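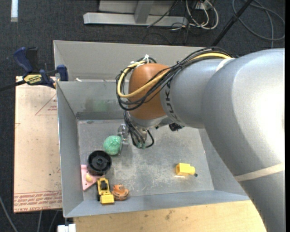

The wrist over the toy bin, with the cable bundle looping around the housing.

How to track down a gripper that drops out mid-pick

Posted 2 Aug 2022 by Laurențiu Matei

So my picking cell started throwing fault 672 back in May, and it took me way too long to find the cause. The arm would reach into the bin, the gripper would lose its signal for a blink, and everything stopped. Then it would run fine for an hour – maddening! If you've got cables running along the outside of the forearm like I do, try this before you order a new gripper.

First, pull up the fault log and write down the wrist angle at each stop. I had 5 faults saved and every one was near the end of wrist rotation. That was my big clue (I ignored it for a week and swapped the controller card, so learn from me).

Next, lock out the power and tag it. Don't put your hands near the wrist with the arm live, even in slow mode. Mine got released by a brake test once and I still think about it.

Now follow the bundle with your fingers, from the forearm over the wrist housing and down to the gripper. Feel for flat spots and stiff bits. Mine had a tie pulled so tight that the signal cable couldn't slide, and the conductor inside had cracked right there. The jacket looked perfect.

Put a meter across the cable, set it to beep, and bend it gently where you felt something odd. If the beep cuts out, you've found it.

Swap in a high-flex cable (I used one from Bokley) and leave a wide loop at the wrist. Snug the ties, don't crank them, and trim the tails if they can catch on anything.

Power up, clear everybody out, and jog the wrist slowly to both limits while you watch the loop. Then let it pick. I ran 3000 cycles on mine with no 672. I did get one 969, but that's a vacuum thing and a whole other page.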